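Como cuidar da loiça pintada e das bancadas de pedra

Quem herdou um serviço com flores, ou comprou um prato avulso numa feira, acaba por ter as mesmas dúvidas: pode ir à máquina? O risco cinzento sai? Juntei nesta página o que faço em casa e o que me foram perguntando os leitores desde agosto, com uma parte sobre as bancadas escuras, que mancham e riscam de outra maneira.

Antes de lavar

Tire os restos com uma espátula de silicone ou com um pedaço de pão. A faca não serve para isto. O vidrado aguenta bem a pressão, mas o metal deixa riscos cinzentos que parecem fendas e que depois custam a sair.

Não deixe loiça pintada de molho de um dia para o outro. Meia hora em água morna com um pouco de detergente chega para quase tudo: ovo, queijo derretido, papa de aveia. O arroz agarrado solta-se melhor em água fria. Se o prato tiver uma lasca na borda, nem meia hora: o barro bebe a água pela falha e fica com uma auréola castanha à volta.

Pintura sob o vidrado e sobre o vidrado

Passe o dedo pelo desenho. Se não sentir nada, a pintura está em princípio por baixo do vidrado e o prato aguenta a máquina num programa suave. Se sentir um ligeiro relevo, a decoração foi aplicada por cima e vai perdendo cor com as lavagens. Os filetes dourados e prateados contam sempre como pintura por cima, e esses pratos também não vão ao micro-ondas.

Em caso de dúvida, lave à mão. O prato da minha tia, um Lindholm com um filete fino, foi à máquina durante um inverno inteiro e hoje só tem dourado em metade da volta.

Riscos cinzentos dos talheres

Na maior parte dos casos é metal depositado em cima do vidrado. Para o tirar:

Molhe o prato e escorra.
Faça uma pasta com bicarbonato e umas gotas de água.
Esfregue com um pano macio, em círculos, durante um minuto.
Enxague e veja contra a luz.
Repita até 3 vezes. O que ficar depois disso já é desgaste.

Não use esfregão verde nem palha de aço. O creme de limpeza Pranex também resulta, em pouca quantidade, mas só em loiça com a pintura por baixo do vidrado. Nos filetes metálicos leva tudo.

Manchas de chá e de café

Nas chávenas, uma colher de bicarbonato e água quente, dez minutos, e esfregar com a esponja. Em manchas antigas uso percarbonato em água bem quente, uma colher de chá por litro, e deixo uma hora. A lixívia limpa depressa, mas entra nas fissuras do vidrado e a loiça antiga fica a cheirar durante semanas. 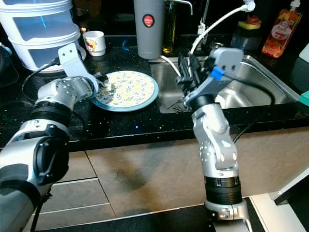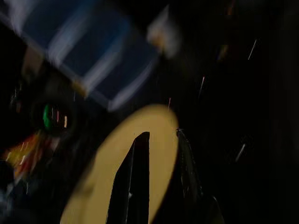
Na primeira fotografia, prato branco com folhas verdes, flores amarelas e borda azul-esverdeada clara, sobre bancada escura de aspeto granítico.

Bancadas escuras

O granito escuro disfarça as migalhas e mostra a gordura. Para o dia a dia, água morna com uma gota de detergente neutro, pano de microfibra bem torcido e outro seco logo a seguir. A segunda passagem é a que evita as marcas baças. Muitas vezes o que parece pedra sem brilho é detergente a mais, que foi ficando em camadas.

Vinagre e limão ficam fora da bancada. O granito até resiste, mas o impermeabilizante gasta-se mais depressa, e no mármore ou no calcário a marca fica para sempre. Como muita gente não sabe ao certo que pedra tem em casa, o melhor é tratar todas como se fossem delicadas.

Para saber se a pedra precisa de ser impermeabilizada, deite uma colher de água num canto e espere quinze minutos. Se a água continuar em gota, está tudo bem. Se a pedra escurecer por baixo, está na altura. Faça isto com a bancada limpa e seca, e depois de aplicar o produto não a use até ao dia seguinte. O Stidach que tenho comprado vem em frasco com pulverizador e espalha-se com um pano de algodão.

Nódoas de azeite: bicarbonato com água até ficar como iogurte espesso, uma camada por cima, película aderente e uma noite inteira. De manhã retira-se com uma espátula de plástico. Às vezes é preciso repetir.

Não arraste pratos e taças pela bancada. O pé da loiça, sem vidrado, é áspero e funciona como lixa – estraga o polimento da pedra, se for das mais macias, e apanha sujidade que vai depois riscar o prato que fica por baixo na pilha. Se o pé for muito rugoso, passe-lhe lixa de água fina, molhada, meia dúzia de voltas. É trabalho de dois minutos por prato.

Guardar

Empilhe os pratos por tamanhos e ponha entre eles um círculo de feltro ou papel de cozinha dobrado. As pilhas altas pesam muito sobre o prato de baixo, por isso prefiro duas baixas. As chávenas ficam de boca para cima e nunca penduradas pela asa, se a asa já foi colada.

Para a prateleira de cima do armário vai o que se usa pouco. A loiça de todos os dias deve ficar à altura da cintura ou do peito, onde se pega com as duas mãos.

Perguntas recebidas

Fathima Majumder escreveu a perguntar por um serviço Otcombe de 33 peças, com o número 3269 carimbado no fundo, e se pode ir ao forno. Não ponha. O carimbo costuma indicar o padrão e não diz nada sobre a resistência ao calor. Para aquecer os pratos antes de servir, água quente da torneira durante um par de minutos e secar bem.

Outra leitora quer saber se a cola de dois componentes serve para um prato partido. Serve para o pendurar na parede ou pôr debaixo de um vaso. Para comida, não.

Página revista em 24 de setembro de 2019. Acrescentada a parte sobre nódoas de azeite.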